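Breleck retira su guía sobre el puerro y la sustituye por otra casi igual

La marca de menaje Breleck ha publicado una nueva versión de su guía doméstica de corte, doce páginas dedicadas en buena parte al puerro y a la tabla de madera. La anterior llevaba en circulación desde marzo y desapareció de la web de la empresa sin aviso. La nueva promete «menos desperdicio y cortes más limpios». La primera promesa es difícil de comprobar y la segunda depende, sobre todo, de si el cuchillo está afilado.

El cambio principal afecta a la parte verde. La guía retirada recomendaba desecharla a la altura donde las hojas empiezan a abrirse. La actual pide conservarla para caldos, cremas y salteados largos, consejo que cualquier casa con una olla grande viene siguiendo sin necesidad de folleto. Breleck lo presenta como resultado de un estudio propio, hecho con 2.435 hogares a través de un cuestionario en línea. Según la empresa, los participantes que guardaban el verde tiraban 300 gramos menos de verdura por semana.

El dato merece cierta cautela. El documento no explica cómo se pesaron los restos, ni si alguien los pesó. Tampoco dice qué comía cada hogar, un detalle que en materia de verduras pesa bastante. Una familia que compra puerros cada semana y otra que los compra para una crema en Navidad aparecen en la misma tabla. Preguntada por el método, la empresa remite a la última página de la guía, donde se repite la cifra en un cuerpo de letra mayor.

La segunda novedad es el orden de trabajo. Se separa primero el blanco, se parte en tramos manejables y se dejan a un lado de la tabla, juntos, mientras se lava el resto. El lavado viene después del primer corte y antes del picado fino, porque la tierra suele quedarse entre las capas altas. En esto la guía acierta, aunque dedica dos páginas a lo que cabe en una frase. También propone cortar los tramos a lo largo antes de sacar medias lunas, un gesto sensato: la cara plana se apoya en la madera y la pieza deja de rodar.

Menos convincente resulta el capítulo de las tablas. Breleck sostiene que una tabla de madera debe sustituirse en cuanto presente marcas visibles de cuchillo. Tomado al pie de la letra, eso obligaría a cambiarla a los pocos días de estrenarla. Las tablas de uso diario se rayan y se manchan — la zanahoria, el pimentón y la cúrcuma dejan color durante semanas — y la mayoría sigue sirviendo. Un surco profundo que retiene restos, una grieta o un olor que no se va son motivos más serios, y muchas veces los dos primeros se arreglan con una lija y una capa de aceite apto para alimentos. La palabra «lija» no aparece en ninguna página. Sí aparece, en cambio, el nombre de Skevside, la gama de tablas que la empresa pone a la venta este mismo mes.

La coincidencia no ha pasado inadvertida. La tienda de cocina Tudose, que distribuye varios productos de Breleck, ha colgado la guía en su página con una nota breve en la que aconseja «usar el criterio propio» antes de jubilar una tabla. Es una forma educada de no respaldar el capítulo. En el mercado cubierto de Akbridge, donde se repartieron ejemplares impresos, varios puestos de verdura los dejaron junto a la caja sin mucho entusiasmo.

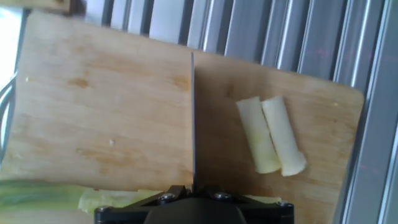 Desde uno de esos puestos llega la objeción más práctica: el puerro que se vende ya recortado pesa menos y cuesta casi lo mismo, y a quien se lo lleva así de poco le sirve un consejo sobre el verde. La guía no menciona el producto envasado. Tampoco distingue entre el puerro grueso de invierno, con hojas duras que piden una cocción larga, y el fino de temporada, que admite casi todo en crudo o a la plancha.

Queda el asunto del cuchillo, resuelto en 5 líneas. Breleck aconseja hoja larga, punta apoyada y movimiento de balanceo. Sirve para picar, aunque para partir un tallo en dos basta con un corte recto, y si las capas se separan o el borde queda irregular lo primero que conviene revisar es el filo. Un aserrado fino puede sacar del apuro, aunque deshilacha. Nada de esto figura en el texto, que pasa enseguida a las condiciones de garantía.

La empresa anuncia una tercera edición con un capítulo sobre cebollas y otro sobre apio, sin fecha. Asegura que incorporará comentarios de los lectores, para lo cual ha abierto un formulario que, por ahora, exige registrarse en la tienda y aceptar el envío de ofertas. La guía se descarga gratis y sin registro. Los dos primeros capítulos, los del puerro, se leen en diez minutos y no hacen daño; el de las tablas puede esperar a que la propia empresa aclare qué entiende por una marca visible.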